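Chapter 7
Planning Delivery Rounds

What you will cover in this chapter

7.1 What a round is
7.2 The information a planner needs
7.3 Time windows and service time
7.4 Building a first plan by hand
7.5 Load, vehicle and driver limits
7.6 Changing a plan during the day

Before you start, make sure you are comfortable with the depot and vehicle terms in Chapter 2 and the distance tables in Chapter 5. You will need a calculator for sections 7.4 and 7.5.

The Haddadin depot at Vistelley

Haddadin is a furniture and household goods carrier. It has one depot, at Vistelley, and delivers to homes and small shops in the town and in the villages towards Nelgate. In March the depot handled 1,756 deliveries. In the same month a year earlier it had handled 392. The building was the same and so was the yard. The number of vans had gone up, but the way the work was shared out among them had not changed at all.

The work was shared out by Ismail Hamdy, the transport supervisor. He came in at five, sorted the delivery notes into piles by postcode, and gave one pile to each driver. The drivers then put their own pile into whatever order they liked. Most of them had worked the same postcodes for years and knew which streets were closed to vans and which customers would not answer the door before nine.

With 392 deliveries a month this took Hamdy less than an hour. With 1,756 it took him most of the morning, and vans that should have left at seven were still standing in the yard at half past nine. Some piles were too big for the van they were given to. Others were finished by noon. Two vans would often pass through the same village on the same day, because the postcode boundary ran down the middle of the main street.

Haddadin asked Shaimaa Abdel Hamid, a planner from another carrier, to look at the depot for a fortnight. Her first note to the owners was short. It said that the depot did not have a shortage of vans, and that no more should be bought until someone had written down how long each delivery took.

We shall use this depot in the worked exercises throughout the chapter. The delivery lists, the distance table and the van details are in Appendix C.

7.1 What a round is

A round is a list of stops, in order, to be made by one vehicle and one crew between leaving the depot and coming back to it. Three parts of this definition matter.

The stops are in order. A pile of delivery notes is not a round until somebody has decided which comes first. At Vistelley the drivers made this decision, so the supervisor could not tell a customer when the van would arrive.

The round belongs to one vehicle. If a driver returns to the depot at midday to load again, the afternoon's work is a second round, even if the driver and the van are the same. In this book we call these the first and second trips, and we number the rounds separately.

The round starts and ends at the depot. The last drive home is part of it and must be counted in both distance and hours. Leaving out the return drive is the most common mistake in students' first plans. On the longest Nelgate round it adds fifty minutes.

Fixed and daily rounds

A fixed round visits the same places on the same days each week. Milk, newspapers, laundry and bread have long been delivered in this way. A fixed round is cheap to plan and easy for the driver to learn. It works badly when customers order only once or twice a year, as most furniture customers do.

A daily round is made afresh from each day's orders. It fits the work more closely, but someone has to plan it every day, and the orders must be closed early enough for the plan to be made. The time after which no more orders are accepted for the next day is called the cut-off.

Many depots use a mixture. Haddadin's shop deliveries are now on fixed rounds and its home deliveries are planned daily, with a cut-off at three in the afternoon.

7.2 The information a planner needs

Planning starts with the stops. For each one the planner needs:

the address, with a map position that has been checked
the weight and volume of the goods
the hours during which the customer can receive them
the service time, in minutes
any limits on access, such as a low bridge or a narrow lane

Addresses cause more trouble than new planners expect. A rural postcode may cover several farms spread over a wide area, and the map position supplied with it may be the middle of a field. When Abdel Hamid's team checked the customer file at Vistelley, it held 2,653 addresses, and 384 of them had a map position that was too far from the door to be useful. Correcting them took one clerk, Simin Mazandarani, nearly three weeks. She began with the customers who had ordered most recently, so the plans started to improve well before she had finished.

The planner also needs to know about the vehicles: what each can carry, where it is kept overnight, and whether it has a tail lift. Last comes the crew. A wardrobe or a large table needs two people, and a round with even one such stop on it needs two people for the whole day unless a second can be dropped off and collected. 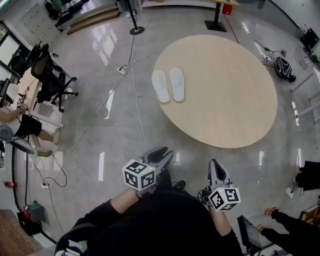 Service time is the item most often missing from the list. It is the time from the moment the van stops to the moment it can move off again. It includes finding the door, unloading, carrying, any assembly, the signature and the walk back. It does not include driving.

At Vistelley no service times had ever been recorded. Abdel Hamid asked the drivers to write down the time of arrival and the time of leaving at every stop for two weeks. One of them, Gunnlaugur Norðdahl, had told her that a stop took ten minutes. His own sheets showed an average of ten minutes for parcels and small items, but twenty-six for furniture going upstairs. He had sixteen of those in the fortnight, and they accounted for nearly all of his late finishes.

It is usual to group service times into classes so that each order can be given one without further thought. The classes used in this chapter are:

Class A, small item to the door: 6 minutes
Class B, large item, ground floor: 14 minutes
Class C, large item, upper floor: 26 minutes
Class D, large item with assembly: 45 minutes

A depot should set its own figures from its own records and look at them again at least once a year.

Tracking and paper records

Most vans now carry a tracking unit which reports position at short intervals. A tracker gives arrival and leaving times without any effort from the driver, and it will show where a van stood still and for how long. It cannot say why. Twenty minutes outside a block of flats may have been spent waiting for a lift, looking for the right entrance or eating lunch.

For this reason it is sensible to keep a short paper or handset record beside the tracker for the first few weeks. At Vistelley the system chosen was Covudier, and the drivers went on filling in their sheets for a month after it was fitted. The two sets of times were then compared stop by stop. The method is given in section 7.3.

Drivers should be told what is being recorded, who will see it and how long it will be kept. A planner depends on what drivers report, and will learn little from a crew that thinks the figures are being collected to catch them out.

Key terms so far

Round: an ordered list of stops made by one vehicle from the depot and back.
Trip: one of two or more rounds made by the same vehicle in a day.
Cut-off: the time after which orders are not accepted for the next day's plan.
Service time: the time a vehicle is held at a stop, not counting driving.

Check your understanding

1. Explain why the piles of delivery notes made by Ismail Hamdy were not rounds.

2. A van makes nine Class A stops, four Class B stops and two Class C stops. Work out the total service time in hours and minutes.

3. The same van drives for three hours and ten minutes, including the return to the depot. The crew's working day is eight hours, with a break of forty-five minutes. How much time is left over?

4. Cheuk-hei Huang runs a bakery with eleven shop customers who order every day and a changing number of private customers who order cakes. Suggest which deliveries should be on fixed rounds and which should be planned daily. Give your reasons.

5. Using the delivery list in Appendix C, Table 1, mark each order with its service time class. Keep your answer, as you will need it in section 7.4.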